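Reorganizing a Low Entry Cabinet

The cabinet beside an apartment door is seldom given much thought. It receives whatever its owner is holding on arrival, and it is consulted again when that owner is late to leave. My own had reached the point at which the door would not close without the assistance of a knee, and in February I resolved to empty it and establish some rules for its use.

A word on the premises. I moved to Hultdale with 4 boxes and very little furniture, and the cabinet was among the first purchases. It is low and white, and it has served in two previous apartments, first as a television stand and later as a place for records. Its present duty is to hold the items required on leaving the house and no others. That principle had been neglected for the better part of a year.

The first task was removal. Every article was placed on the floor and assigned to one of three groups: articles used in the past month, articles used in the past year, and articles whose purpose could not be established. The third group was larger than I had expected. It contained a single glove, the charger for a telephone I no longer own, two instruction booklets from Clemer for a lamp that was given away, and a quantity of shopping bags folded inside other shopping bags. I had set aside 45 minutes for this stage and exceeded it considerably.

The second task was cleaning. A damp cloth with a small amount of dish soap is sufficient for white surfaces, provided that it is followed by a dry one. Particular attention should be given to the back corners of the shelf, where grit from shoes and bags collects. I do not recommend abrasive sponges – an earlier attempt left a dull patch on the inside of the door that remains to this day.

The third task, and the one that required the most consideration, was deciding what should be returned. I applied the following rules:

- Nothing is to be stacked on the shelf. An article that must be lifted to reach another belongs elsewhere.
- Dark articles go toward the front, as they are easily lost at the back.
- Anything with a loop or cord is laid with that end to the right, the side from which I reach.
- Bottles, tools and spare equipment are kept outside the cabinet.
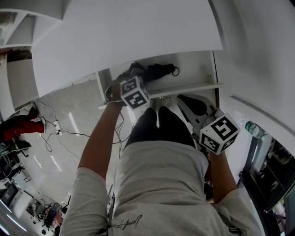 Page last changed: February, 10:45 a.m.

The shelf now holds very little, and I intend that it should remain so. The black folded article lies flat with its cord loop at the right-hand end, in accordance with the third rule. The black metal cart or shelving unit stands to the right and carries the dark items and equipment on its tiers. A water bottle with a green label has settled near the top of it, and I have decided to permit this.

One matter is unresolved. I had considered a shallow tray from Tumden for keys and coins, but its rim would take up height that the shelf can hardly spare. For the present, keys are kept in a coat pocket. Should a lower tray be found, I will add its measurements to this page.

Related posts
Washing Light Gray Cotton Without Yellowing
A Drawer for Batteries
Notes on the Valcárcel Coat Rack, After One Winter
What 300 Paper Receipts Weigh
Floor Care in a Small Hallway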